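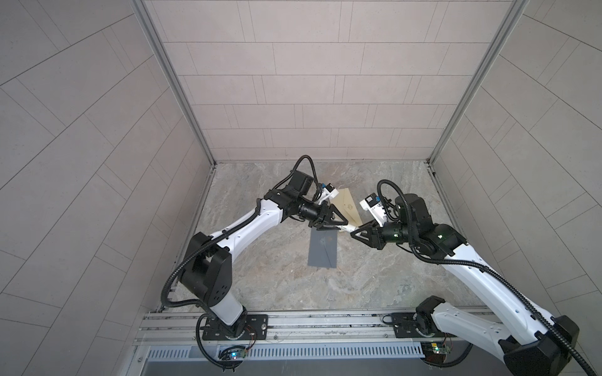 STUDENT PROJECTS / SURFACES AND INTERIORS

Dressing a Workspace in Slate and Brick: Final Report, Doltby Studio Group

Our assignment was to take a plain three-sided enclosure and make it look like somewhere. The course handout said "a convincing interior setting," which left us plenty of room to argue, and we used all of it. One half of the group wanted a kitchen. The other half wanted a castle. We ended up with a stone-patterned surface and brick-patterned walls, so either side can claim a win.

1. The work surface

We looked through 17 stone patterns before picking one. Most were too regular. A stone pattern that repeats every few inches stops looking like stone and starts looking like a shower curtain. The one we chose, listed in our notes as Lougher, is a mottled gray and beige with a little pinkish brown in it, and the pale veins wander around without much of a plan. It reads as slate from a normal standing distance, and gray also hides pencil marks, a quality we came to value.

Our first layout ran the veins straight toward the back wall. It looked like a road. We turned the pattern and tried again, and lost most of a Wednesday doing it.

2. The walls

All three walls have the same pattern of pale pinkish-gray blocks in staggered rows, with thin dark lines between them. We called it Pramia in the budget sheet and "the bathroom" everywhere else. The pink was a compromise. On the sample card it looked gray, and on the card it stayed gray right up until we had paid for it.

Lining up the rows at the corners took longer than everything else in this section put together. If one wall sits slightly low, every line on it is wrong, and the eye goes straight there. The gray metal corner posts do a lot for us in this respect. We had talked about painting them to match the blocks and voted it down, partly on taste and partly because the paint cost money.

3. Light and color

The side walls look grayer and darker toward their outer edges, even though the pattern is the same all the way around. Two of us liked this and said it gave the space depth. The rest wanted it even. We left it alone, and the first group has been calling it a design decision ever since.

4. Budget

We had $200 and spent almost all of it. The walls took the biggest share. Test prints came to $50, a painful number for something that went into the recycling — next time we would print smaller pieces and tape them up before ordering anything.

5. What we would change

The blocks should be a size larger. At this scale they compete with the veins in the surface, and neither pattern is willing to back down. We would also try a plainer back wall and keep the brick for the sides. The Curnness sample, a flat warm gray, is still in the drawer if next term's group wants it. The castle faction has asked us to record that they were against it.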